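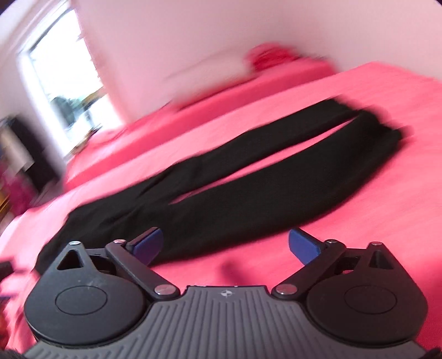

Plakley reads a recorded session from a hand-held gripper and writes out three things: the path of the tool, the opening of the jaws, and a score for every stretch of video saying how far the path can be trusted. Most questions we get are about that score. It drops when the tool swings fast, and a session can go from good to poor within a second. With black trousers on a pink sheet, the blue pads can stay fairly sharp while the cloth and the pillow behind them smear, so the jaw opening is still usable when the path isn't. Plakley keeps the two scores apart for that reason.

Why was my whole session rejected?
Usually the first 6 seconds were too blurred to start the tracker. Hold the tool still before you begin. You can also run with "late start" turned on, and Plakley will look for the first steady stretch and begin from there.

Can I keep blurred stretches?
Yes. Set the filter to "mark" in place of "drop". The stretches stay in the output with a low score, and your training code can decide what to do with them. Hala Hattar's cloth-folding runs all use "mark" – folding has a lot of quick moves, and dropping them leaves gaps in the path.

Does plain bedding cause trouble?
It can. The tracker needs corners and edges to follow, and a smooth sheet has few. A window or some furniture in view helps. Bright windows are fine as long as the exposure is locked.

How is jaw opening measured?
From the position of the two fingertip pads. If you change the pad color, run the color setup again. The old values won't carry over.

What does error 122 mean?
The video and motion sensor clocks don't match. Import the session again with Timier 8 or later, which fixes the offset on the way in. Error 97 is a missing calibration file.

Can I run it without a graphics card?
Yes, but slowly. Path tracking takes longer than the session itself on most laptops. Jaw opening alone is quick.

Who do I ask about bad scores?
Send the session log to Quentin Millet. For import problems, write to Yaneth Ñahui and include your Timier version.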